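Home | Issues | Authors | Search | Contact

We use cookies to remember your reading settings. Accept | Manage

Technical report, Zorkstead Laboratory for Household Automation
Published in July

4. Evaluation of the Pledis hand-held kit

4.1 Purpose and setup

The Pledis kit is sold by Sterora as a complete set for recording manipulation tasks without a robot arm. The operator holds the gripper in the hand, performs the task, and the recordings are later used to train a policy for an arm with the same fingers. In this section we report how the kit behaved in our laboratory when the objects were glass containers with dry, granular contents. Such objects are common in kitchens and in teaching laboratories, but most of the product documentation treats only boxes and soft toys.

We bought two kits and used them in the condition in which they were delivered. The finger pads were not changed. Before each session the operator followed the calibration steps in the manual, and the opening of the fingers was checked against a steel gauge. The recordings were processed with Su, the software that comes with the kit, using its standard settings.

4.2 Approach to upright glass containers

The approach phase is the part of the task before any contact is made. It is important for our review, as the policy must decide from the wrist view alone where the container stands and how far it is from the fingers. Clear glass makes this difficult – the wall is weakly visible, and the contents often give a stronger edge than the glass itself. Figure 3 shows a view from this phase. 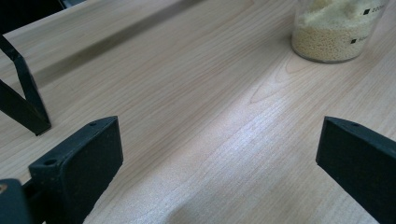
Does the kit need printed markers on the container in order to follow it?
The software does not require markers. It estimates the motion of the gripper from the background and from the inertial sensor, and the container is not tracked as a separate object. Markers are needed only during calibration.

Figure 3. Wrist view with the fingers open and a graduated jar of pale yellow granules farther back on a wooden tabletop.

Two properties of this view had an effect on our results. First, the upper part of the jar lies outside the view, so the policy can not use the rim as a reference for height. Second, the tabletop reflects light in a broad patch between the fingers. In early trials we found that Su sometimes placed its feature points on reflections of this kind, and these points moved when the operator moved.

4.3 Results

We recorded 591 demonstrations in total. After the automatic check in Su, 405 of them were accepted for training. Most of the rejected recordings had a gap in the estimated path during fast motion, and a smaller part had a wrong value for the finger opening. We asked the operators to move more slowly in the last 50 demonstrations, and the path gaps became rare. The manual mentions speed only in an appendix, and we suggest that Sterora move this advice to the first chapter.

The fingers themselves gave no mechanical problem. The black surface is easy to separate from a light table in the recorded view, but on a dark laboratory bench the contrast was poor and the opening had to be corrected by hand. The weight of the kit was acceptable for short sessions – after longer ones, operators reported a tired wrist.

4.4 Limits of this evaluation

All sessions were made in one room with the same ceiling lights. We did not test containers with liquid, and we did not compare the kit with products from other suppliers. The training results for the arm are given in Section 5.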